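Open Days Should Be Slower

Colter held its open day in February, and 400 people signed up for it. I went for the coffee demonstration, which Prudier and Kodel had put on together in the back hall. I came home thinking that most robot demonstrations are run for the wrong people.

The hosts kept apologizing for the pace. A two-handed robot working at a row of coffee machines isn't fast, and a man next to me left after a minute. I stayed for 25. The slow parts were the ones worth seeing. Putting a glass under a spout is a small job, and I have done it half asleep for years. Watching a machine do it joint by joint, I saw how much of the job is in the grip.

The Kozłowski booth across the aisle had a loud video with quick cuts and a bigger crowd. I learned nothing from it. A video can leave out every failed try, and a live arm can't.

I would ask the organizers for two changes next year. Put stools near the counter so people can sit and watch a whole task. And let the engineers talk about what still goes wrong, in plain words, while the hands are working. Visitors can take it. The ticket cost me nothing, but the drive was 81 miles, and I'd make it again for that.

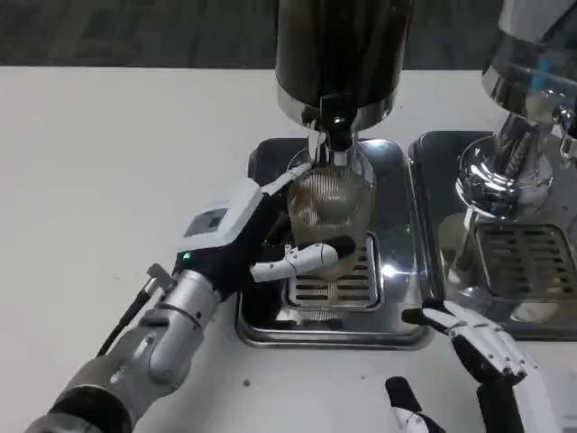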